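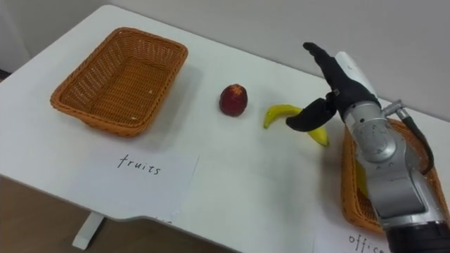
분류 시연대, 과일 바구니 쪽

발표자 노트 / Zastetti 공개일 방문 보고

인사는 짧게. 4월에 Mirkden에 있는 Zastetti 연구동 공개일에 다녀온 이야기라고 밝히고 바로 시작한다.

먼저 일정. 오전 10시 입장, 안내는 Haruna Sugiyama 씨가 맡았다. 그날 등록한 방문객은 115명이고, 우리 조는 네 명이었다. 시연은 네 가지였는데 오늘은 분류 작업만 다룬다. 나머지는 질문이 나오면 답한다.

과제 설명. 탁자에 바구니 두 개를 놓고 그 앞에 손글씨 종이를 한 장씩 둔다. 한쪽은 fruits, 다른 쪽은 office supplies. 로봇 손은 물건을 하나씩 집어 맞는 바구니에 넣어야 한다. 바나나처럼 휜 물건은 어디를 잡느냐에 따라 들었을 때 기우는 정도가 달라진다는 점을 말할 것. 여기서 잠깐 멈추고 청중에게 어디를 잡겠느냐고 물어본다.
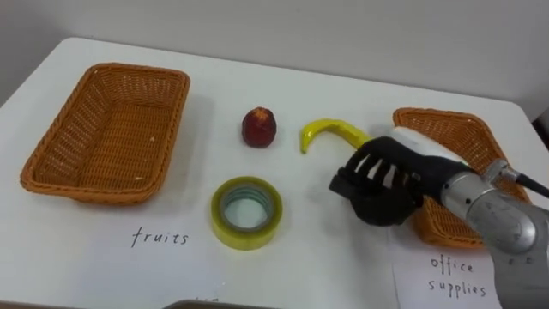
다음은 물건 고르는 기준. Sugiyama 씨 설명으로는 모양이 서로 많이 다른 것을 일부러 섞는다고 한다. 포장용 테이프는 눕혀 두면 높이가 낮고 가운데가 뚫려 있어서 과일과는 손가락을 넣는 방법이 다르다. 안쪽 구멍에 손가락을 걸지, 바깥 둘레를 감쌀지는 아직 팀 안에서도 의견이 갈린다고 했다.

숫자는 하나만 든다. 이 과제로 지금까지 모은 기록이 600회. 성공률은 공개하지 않았으니 추측해서 말하지 않는다.

Fung-ping Lau 씨가 현장에서 한 질문도 소개한다. 종이 두 장의 자리를 바꾸면 어떻게 되느냐는 것이었다. 답은 글자를 읽고 바구니를 정하게 하는 것이 목표이고, 자리를 바꾼 시험은 다음 단계라는 것. Lau 씨는 Hsiao 창고에서 라벨 오류를 다뤄 본 사람이라 이 부분을 길게 물었다.

우리 쪽에 해당하는 내용. Tusirau 포장 라인은 품목 수가 훨씬 많고 상자 높이도 제각각이다. 당장 들여올 이야기는 아니고, 반품 분류대 한 곳에서 비슷한 과제를 짜 보자는 제안까지만 한다. 비용 질문에는 견적을 받지 않았다고 답할 것.

시간이 남으면 손목 케이블 정리 이야기. 모자라면 건너뛰고 질문으로 넘어간다.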